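Section 4: Surface, Walls and Containers

This section covers the Lindia tabletop enclosure from the point where the aluminum frame has been bolted together and leveled (Section 3). It describes fitting the marbled surface sheet, fixing the white wall panels, placing the tray and bin, and routine cleaning. Part names follow the parts list in Appendix A.

Left, right, front and back are given as seen by a person standing at the open front of the enclosure.

4.1 Before you start

Check that the following are within reach:

Surface sheet, black marbled
Wall panels: left, back, right
Panel screws and washers (bag C)
Two-compartment tray, white
Bin, blue
Hex key from the frame kit
Tape measure
Lint-free cloths
Mild dish soap and lukewarm water

CAUTION: The front glass panel is not load-bearing. Do not kneel on it, lean on it or set tools on it at any stage of assembly.

Let the surface sheet lie flat at room temperature overnight before fitting. A sheet taken straight from its roll keeps a curl along the short sides, and containers placed near a curled edge will rock.

4.2 Fitting the surface sheet

1. Wipe the tabletop with a dry cloth. Run a hand over it and remove any grit. Grit left underneath shows as a raised point and will wear through the pattern in time.

2. Lay the sheet with the marbled side up. The underside is plain black. The veining has no direction, so the sheet may be turned end for end if one edge is damaged.

3. Line up the back edge first. Leave a gap of 2 mm between the sheet and the line where the back panel will stand.

4. Smooth the sheet from the back toward the front with a folded cloth. Do not use a scraper.

5. Trim the front edge flush with the tabletop. Cut on a separate board, with the sheet lifted.

6. Press down the corners. If a corner lifts, warm it by hand and hold it flat under a book for a few minutes.

NOTE: The vein pattern varies from sheet to sheet. White and faint purple lines are normal and are part of the print. If you are unsure whether a mark is a vein or a scratch, draw a fingernail across it; a printed line cannot be felt.

4.3 Fixing the wall panels

The wall panels stand on the tabletop and are held from the outside. Each is 60 cm high. All have one smooth face and one lightly textured face. The smooth face goes inward.

1. Stand the back panel in place and start its screws by hand. Leave them loose.

2. Stand the left panel against the end of the back panel. Start its screws.

3. Repeat for the right panel.

4. Push both side panels gently toward the back until the corners close. A fine line of light at a corner is acceptable.

5. Tighten the back panel first, then the sides, working from the bottom up. Stop when the washer no longer turns under a finger. Further tightening dishes the panel around the screw.

6. Peel off the protective film. Start at an upper corner and pull down at a shallow angle.

The panels are off-white to pale gray and mark easily. Faint scuffs and streaks from handling do not affect use, and the panels need not be replaced for them. Cracks at a screw hole are a different matter; see 4.8.

4.4 Cable and rail clearance

Keep the aluminum rails along the left and front edges clear of loose items. Small parts that fall into the rail slots are hard to recover once the glass panel is in place.

If any cable is brought into the enclosure, leave enough slack that it does not drag across the tray or the rim of the bin. Cables should not be taped to the marbled sheet. Tape adhesive lifts the print.

4.5 Placing the tray

The tray has two compartments separated by a central wall. It is molded in one piece and has no lid. The plastic is somewhat translucent, and the dark surface shows faintly through the floor when the tray is empty. Allow for this when choosing what to keep in it: dark items stand out less well against the tray floor than they would against solid white.

1. Wash and dry the tray before first use. Mold release can leave a slight film.

2. Set the tray down in the back left area of the table. Lower it; do not slide it in from the front.

3. Leave a hand's width between the tray and the back panel, and the same between the tray and the left panel.

4. Turn the tray so that both compartments can be reached without passing over the central wall. A slight angle to the walls is acceptable and usually gives easier access than a square position.

5. Press on each corner in turn. If the tray rocks, check the sheet underneath for grit or a lifted edge.

6. If the tray is to return to the same place each time, mark its corners on the sheet with a soft white pencil. Pencil marks come off with a damp cloth.

CAUTION: Load each compartment with no more than fits below the central wall. Items heaped above the wall will roll across and mix.
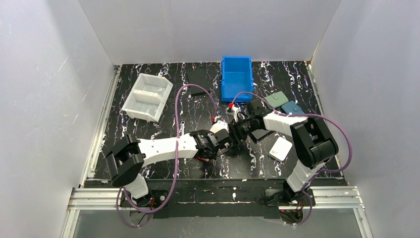
4.6 Placing the bin

The blue bin takes items that are to be kept apart from those in the tray. It is set down after the tray, once the tray position is settled.

1. Check the inside of the bin for packing material.

2. Place the bin on the sheet with its opening upward and its base fully supported. No part of the base may rest on a rail.

3. Leave a clear path between the bin and the tray. Items should be able to go from one to the other without being lifted over any third object.

4. Look at the bin from the front opening and from directly over the table. The rim should be visible from both. If something stands in front of it in one of these views, decide which view matters for the work and adjust for that one.

5. Empty the bin when its contents reach the rim. The bin holds up to 8 liters, but a lower fill is easier to carry out past the front rail.

NOTE: Do not place the bin inside a tray compartment, even if a smaller replacement bin would fit. The tray floor flexes under a concentrated load.

4.7 Dividing items between the containers

Any scheme may be used as long as it is kept to. The following works for most small goods.

Left compartment of the tray: items waiting to be sorted.
Right compartment of the tray: items sorted and kept.
Bin: everything else.

Refill the left compartment before it is completely empty if the work is continuous. Otherwise let it run out and refill in one go, which gives cleaner counts.

Items which do not belong in this scheme should leave the enclosure at the end of the session. Left on the sheet, they tend to end up against the back panel, where they are overlooked during cleaning.

Rigid items longer than a compartment should be laid on the sheet parallel to the front rail. Do not bridge them across the tray.

4.8 Cleaning and care

Clear the tray and the bin before cleaning. Disconnect from the power supply anything electrical that stands on the table or passes over it, and keep water away from it.

Surface sheet

1. Brush loose dust toward the front with a soft brush. Pick it up before it reaches the rail.

2. Wipe with a cloth dampened in soapy water and wrung out well.

3. Wipe again with clean water and dry at once. Water left at the sheet edges works its way underneath.

White dust is easily seen on the black parts of the sheet and on any black plate or fitting at the edge of the table. Use a dry brush on it first. Wetting it turns it to a paste that dries into the texture.

Wall panels

1. Wipe from the top down with a barely damp cloth.

2. For streaks, use a little dish soap on the cloth. Do not spray liquid on the panel.

3. For scuffs, rub lightly with a white eraser and wipe off the crumbs. Do not use melamine sponges, scouring powder or solvent. These leave a dull patch that collects more dirt than the scuff did.

Front glass panel

Use ordinary glass cleaner applied to the cloth. The panel is tinted gray, and it will not become clear with further cleaning.

Tray and bin

Wash by hand in warm water, not above 57 °C. The tray warps in a dishwasher, most noticeably along the central wall. Dry both containers fully before they go back on the sheet.

Inspect the panel screws whenever the walls are cleaned. If a crack has started at a screw hole, loosen that screw by a quarter turn and order a replacement panel. Do not fill the crack.

4.9 Troubleshooting

Tray slides when touched
The sheet or the underside of the tray is dusty. Clean both. If it continues, fit the adhesive feet from bag D to the underside of the tray.

Tray rocks
Grit under the sheet, or a tray that has been exposed to heat. Try the tray on a known flat surface. If it rocks there as well, replace it.

Items hard to see in the tray
The tray floor lets the dark surface through. Cut a piece of white card to size and place it under the tray.

Reflections on the back panel
The panel may have been fitted with the protective film still on. Check an upper corner for a loose film edge.

Sheet bubbles in the middle
Lift from the front edge, let the air out and smooth again from the back. Do not pierce the sheet.

Side panel leans inward
The corner was tightened before the panel was pushed fully back. Loosen the side panel screws and repeat 4.3 from step 4.

4.10 Replacement parts

The surface sheet, wall panels, tray and bin are sold separately. Order by part name and give the frame size from the label under the front rail. Trays from the earlier Predholm series have a lower central wall and may be used in this enclosure, with compartment contents reduced to match. Predholm wall panels have a different hole spacing and do not fit.

Continue with Section 5, Lighting.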